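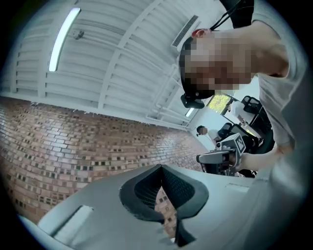 Black pad and grey housing, with a little brickwork showing through the gap.

August, mortar notes, started 7:40 in the morning

Second batch of lime mortar for the Allier garden wall, and I'm happy to say it behaved much better than the first. I weighed out 2000 g of the sharp sand and 200 g of the fine, both dried overnight on trays, then worked in the lime putty a scoop at a time. Cormac Moriarty kept telling me to leave the water alone, and he was right! It looked hopelessly dry for the first ten minutes and then it came together all at once, the way pie crust does, and hung nicely off the back of the trowel.

Flow table reading was 166 mm. The first batch ran a good deal wider than that, so I'd rather stay here even if it's more tiring to push into the joints. Shop was at 21 C when I filled the molds. I covered them with damp burlap and put them on the low shelf by the sink, well away from the window (whoever moved the last set into the sun, please don't do that again, I was sad about it for a whole afternoon).

Color is still not right. Suryani Goh brought back a crumb of the old mortar from the Arroyo job to compare, and ours comes out too clean and too cold next to it. She thinks a handful of the yellow pit sand would fix it. I'm willing to try, though that sand has a lot of silt in it and I'd want to wash it first, maybe twice, and see what settles in the jar.

Also raked out one test joint with the small chisel, and the edges of the brick stayed crisp. The plugging chisel wants sharpening.

To do: wash pit sand, order more putty, wet the burlap before going home, ask Suryani if she still has the other crumb.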